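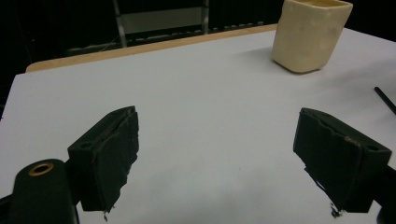 Moving the household to a password manager, and what broke

2026-05-14

I put this job off for years. My passwords were spread over two browsers, a text file encrypted with a tool that no longer gets updates, and a notebook. The text file was the good one. The notebook held the router login and the passwords I had been told never to write down, which I think is the normal use of a notebook.

The export from both browsers, once I had merged them, came to 694 entries. I am one person with one job. I would have guessed a quarter of that.

Choosing the software

I wanted four things: an offline copy of the vault that opens without asking a server for permission, a documented file format, shared folders for two people, and a phone app that fills in logins without a fight. The fourth rules out more than you would expect.

I tried Roseo first. It has a good desktop program and a clear page on how the vault key is made from the master password. The phone app would fill logins in the browser but not in other apps, and on my handset it had to be unlocked again after every screen lock, whatever the timeout setting said. I reported this. The reply told me to reinstall, and I did, and it was the same.

Gultura is what I ended up with. The vault is a single file. The server, if you use one, only stores that file and a short history of earlier versions. You can run the server part yourself and I do, on the small machine in the cupboard that also does the backups. If the server is off, every device carries on with its last copy and merges later. I tested the merge by changing the same entry on two devices with the network unplugged. It kept both versions and marked the older one as a conflict. It did not tell me it had done so, and I would call that a fault, but no data was lost.

Key derivation

Gultura lets you set the memory and the number of passes used when turning the master password into a key. The defaults are sensible for a recent phone. I raised the memory until unlocking took a little over a second on the slowest device in the house, an old tablet used for recipes, and stopped there. If you go higher the tablet kills the app halfway through and you get a blank screen with no error. Set this value on the weakest device, not the strongest. I did it the other way round and had to walk back to the desktop to undo it.

The master password is six words picked with dice from a printed list. I know people who choose the words themselves. Words a person chooses are far from random, and the arithmetic on the list no longer applies to them. It took me four days to be able to type mine without the paper. The paper is now in a sealed envelope in another building.

The import

Both browsers export a plain CSV file. Every password you own is then sitting unencrypted on the disk, so think about where that file goes before you click. I made a small RAM disk and exported to that. Deleting a file from a solid state drive does not reliably erase it, and the recycle bin certainly doesn't.

Problems met during the import, in the order I met them:

Commas and quotation marks inside passwords. One browser escapes them properly. The other doubled the quotation marks in some fields and left them alone in others, and 11 characters into one very old password the whole row slid sideways by a column. I fixed those by hand.

Trailing spaces. Several entries had a space after the user name, presumably from pasting. The sites had been trimming it for me. Gultura fills in exactly what is stored, and one site (my water supplier) does not trim.

Duplicates by address. The same account was stored under the www address, the bare address, the mobile address and two login subdomains. Gultura has a merge tool that compares user name and password and ignores the address. Use it, but read the list first. I had the same user name and the same poor password on two unrelated forums and it offered to merge those as well. That says more about me than about the tool.

Dead sites. A lot of them. I checked whether each domain still resolved with a short script and then went through the failures by eye, as a domain that resolves may now belong to somebody else entirely. One old photo printing service is now selling garden furniture. I did not try my login.

Changing the passwords

The audit screen lists reused and weak passwords and those found in known leaks. The leak check sends only the first few characters of a hash and compares the rest locally. I watched the traffic to make sure of it and it does what the manual says.

My order of work was email first, then the bank, then the domain registrar, then anything holding a payment card, then everything else as I came across it. Email goes first because every other account can be reset through it. The registrar comes high for a similar reason: I use my own domain for mail, so whoever controls the domain controls the mail. I had that account on an eight-character password from a previous decade.

Password rules are still a mess. I generate 24 characters by default. The electricity company accepts 24 on the change form and silently cuts it to 16, so the next login fails. A booking site for the swimming pool bans the percent sign but says only "invalid password". Le Goff, where I buy ink and paper, emailed my new password back to me in plain text as confirmation. I have written to them. I have also taken my card off the account.

I now keep a field in each entry called "rules" with the maximum length and banned characters. It is dull to fill in and has already saved me time twice.

Second factors

I keep the one-time codes out of the vault, in a separate app, with two hardware keys for email and the registrar. There is a fair argument that codes inside the vault are good enough for most people, and that a separate app mostly adds a new way of being locked out. For my mother I would put them in the vault. For myself I prefer that one stolen file should not be sufficient.

Register both hardware keys at the same sitting. I registered one, meant to do the other at the weekend, and found it still in its packet a month later.

Recovery codes are printed. The printer keeps recent jobs in memory, so I turned it off at the wall afterwards and checked that the job list was empty when it came back up. It was.

Eino Mäkelä, whom some readers will know from the old mailing list, read a draft of this and objected to my running the server at home. His point is that a hosted service has staff who patch it and I have only myself. I accept that. Against it, my server cannot be reached from outside the house at all. Devices sync when they are on the home network and otherwise wait. A phone that is a week out of date has not yet caused me any trouble. He also thinks the envelope should be two envelopes, and he may be right.

Backups

The vault file goes to the backup machine every night and to an encrypted USB stick when I remember. I restored from both before deleting anything from the browsers. The USB stick failed the first time because I had formatted it with a file system the tablet could not read. Restoring onto the machine that made the backup proves very little, so use a different one.

After that I cleared the saved passwords from both browsers, on every profile, and turned off the offer to save new ones. One browser turned the offer back on after its next update. Check again after updates.

What is left

There are 52 entries marked "unsure", mostly accounts I can't log into and can't recall making. I send deletion requests for these a few at a time. A company called Plarkurberg wanted a scan of my passport to delete an account containing a user name and nothing else. I declined and am waiting for an answer.

The shared folder for the household has the streaming logins, the wireless password and the boiler's web panel in it. It works. The boiler panel accepts a maximum of six characters, all digits, and I have put it on its own network segment until I can find out whether it needs to be connected to anything. The installer is due in July and I will ask him then.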